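An open day at the Merkanside studios

I had been meaning to go to the Merkanside open day for years, and every February something got in the way, a cold or a deadline or simply the dark. This time I put it in the diary in ink. Design is a trade that likes to show us the finished thing under a good lamp, and I do love a good lamp, but I had a great wish to see the sawdust.
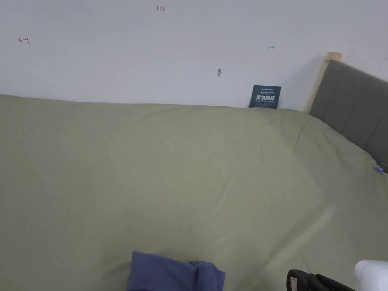

Words: Shazia Mengal
Filed under Visits

The studios are in an old net store behind the harbour, and the doors opened at ten in the morning. Sólveig Kárason met us with coffee and a sheet of paper listing 168 objects to be found around the building, all of them made on the premises and most of them, she said cheerfully, still wrong in some way. I gave up ticking them off before I had left the first corridor, because I had fallen for a milk jug.

It was Ragnheiður Baldursdóttir's jug, plain and rather stout, with a lip she has been altering since she joined in 2000. She poured from three versions so that we could listen to them (yes, listen!), and the latest one really did make a rounder, quieter sound. I asked when she would stop. She said she had a drawer full of stopping points and had regretted each of them.

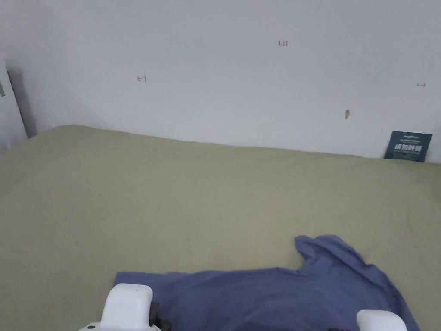
Sage green and a soft blue.

Upstairs, Skarphéðinn and Ívar Arnardóttir share two benches and, as far as I could tell, one pencil. They are working on Flarton, a stacking stool for schools, and they let us sit on everything, including a prototype that leans a little to the left. Ívar talked for a long while about the underside, where children's fingers go, and I found myself crouching on the floor with several strangers to feel the edge he meant. It was beautifully done — rounded just enough that you forget about it. The Stellance room next door, all chrome shelving and spotlights, left me colder, though it drew the biggest crowd of the morning.
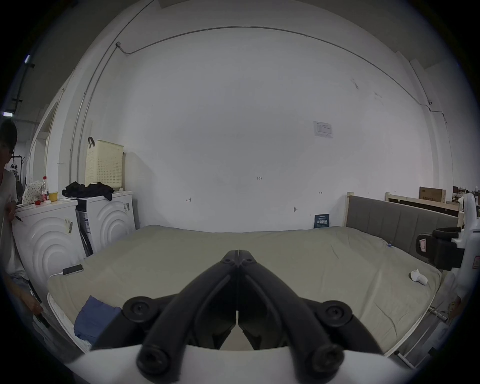

The talk after lunch was on furniture for small rooms, and Sólveig gave it without notes. Her argument was that we draw a room as if people only ever did one thing in it, and then we go home and live quite differently. A bed is drawn for sleeping. Then a phone ends up by the edge of the mattress with its white cable trailing, and a folded blue cloth is left near it, and the handsome grey headboard with its upright channels of stitching has to look on. She would like designers to begin with the cable. I thought of my own bedside, and of the stack of magazines on the floor there, and wrote this down twice.

There was a lively question about whether anyone can afford to work so slowly. Ragnheiður answered that they nearly can't, and that the café helps. I bought a second slice of rhubarb cake on the strength of it, and one of the imperfect jugs from the seconds table by the stairs. It dribbles slightly. The studios open again next February, and Palacios, the little printshop across the yard, will be joining in, so do leave yourself the whole day and wear something warm for the upstairs rooms.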